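# Rovberg Image Check – photo verification for news desks and legal teams

Rovberg Image Check is desktop software for people who have to decide whether a photograph can be relied on. It is used by picture editors, claims lawyers and press offices. You load a file, the program runs its tests, and you get a written report that can be attached to a story file or a court bundle.

The program does not give a verdict of "real" or "fake". It lists what it found, how strong each finding is, and what else could explain it. A person still has to read the report and make the decision.

## What it tests

- **Compression history.** Shows whether a JPEG has been saved more than once and whether parts of it were saved at different settings.
- **Light and shadow.** You mark shadow edges by hand and the program checks whether they agree on a light source.
- **Noise pattern.** Compares sensor noise across the picture. Pasted areas often have a different pattern.
- **Metadata.** Reads the date, device and editing fields and flags any that conflict.
- **Print scans.** A separate mode for photographs that exist only as paper prints. It looks for halftone dots, retouching marks and signs that the print was copied from another print.

Print scans should be made at the highest optical resolution your scanner has. Photographing a print with a phone works for a first look, but the noise test is turned off for those files.

## Reading the results

Every finding is graded weak, moderate or strong. A weak finding on its own should not be quoted in a story. Busy pictures with glossy surfaces and repeated patterns give more weak findings than plain ones, and the report notes this on its first page.

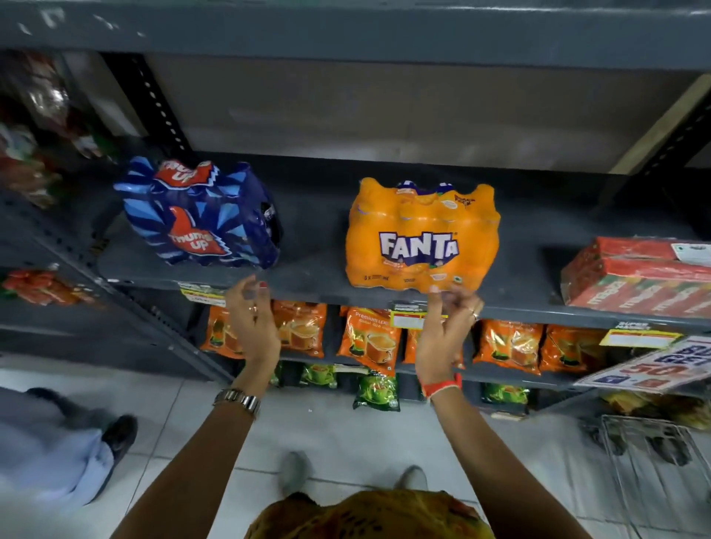

*Thums Up multipack on a gray metal shelf.*

If you have several versions of the same picture, load them together. The Pino viewer, included with every license, lines them up and marks the differences. It also keeps a log of each file's checksum, so you can show later that the copy you tested is the copy you were sent.

## Licenses

| | Eltora (single desk) | Magesa (newsroom) |
|---|---|---|
| Users | 1 | 56 |
| Price per year | $179 | $1,110 |
| Print scan mode | Yes | Yes |
| Shared case folders | No | Yes |
| Phone support | No | Yes |

Both licenses can be installed on up to three computers per user. Updates are included while the license is active. If it lapses, the program still opens old reports but will not run new tests.

## Privacy

Files stay on your computer. Nothing is uploaded during a test, and the program runs without an internet connection once it has been activated. Support staff will never ask for a picture that is under embargo or part of a live case – send the report log instead.

## What it can't do

It can't tell you who took a photograph or why. It can't recover a missing original. Small files copied from social media have usually lost most of what the tests need, and the report will say "insufficient data" for those sections.

## Orders and questions

Licenses are sent by email after payment. Purchase orders are accepted for the Magesa license only. For a trial key or a sample report, write to Upendo Mosoti in customer support through the contact form. The next version, with a faster print scan mode, is due in February and is free to current license holders.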